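Caderno da bancada — projeto Trumo, quarta-feira, fim da tarde

Escrevo isto antes que me esqueça, porque amanhã já vou estar metido noutra coisa e depois ninguém percebe as minhas setas na margem. Hoje foi dia de pacotes de tempero na mesa clara, com a garra de mão, e de rever as regras de recolha que herdámos da Fedier (as velhas, as da folha plastificada). Metade ainda serve, a outra metade foi escrita a pensar em caixas de cartão e nota-se! 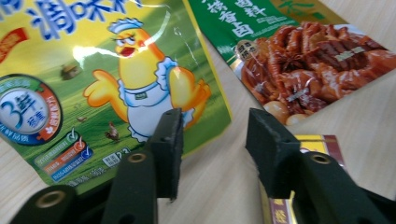
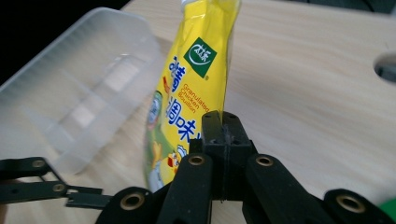

Embalagens brilhantes e garra preta nas duas, tempero nas duas.

Quando é que uma demonstração com embalagem mole deve ser rejeitada?
Quando o pacote sai do campo da câmara antes de ser largado, quando os dedos tocam em dois objetos ao mesmo tempo, ou quando o operador corrige a posição com a outra mão. Um vinco a mais no plástico não é motivo para deitar fora.

Esta última frase custou-me meia hora de discussão comigo mesmo. A regra antiga dizia «objeto sem deformação visível no fim», e com essa redação um saco de caldo granulado nunca passa, coitado. Fica riscada. Na versão nova ponho «sem rasgões nem conteúdo derramado» e pronto.

Outras coisas que quero deixar assentes:

Reflexos. O plástico apanha a luz do teto e aparecem riscos brancos em cima dos desenhos. Proposta: não mexer na luz a meio de uma série. Se for mesmo preciso mexer, fecha-se a série e abre-se outra com número novo — nada de continuar a contar como se fosse a mesma.

Distância entre objetos. A folha pede 4 dedos de folga entre pacotes. Eu acho demais, porque numa cozinha as coisas estão encostadas e até sobrepostas. Sugiro permitir sobreposição, desde que fique escrito na ficha da série.

Espumas. Ver os dedos no início de cada série, carregar com o polegar, e trocar as duas almofadas ao mesmo tempo mesmo que só uma esteja gasta. Na Bustamante trocavam só a pior e a garra acabava a puxar para um lado (passei lá uma semana inteira a culpar a calibração).

Nomes. Série 393 é a última com as regras antigas. Não renomear nada para trás, por favor! O total arquivado vai em 3928 demonstrações e o índice da Pollemora parte-se todo se alguém mudar um nome.

Falta decidir o que fazer com os rótulos que só têm texto em chinês. Por mim regista-se o nome tal como está impresso e a tradução vai noutro campo, mas a ficha ainda não tem esse campo. Pedir amanhã, e pedir também mais 3 pares de espumas.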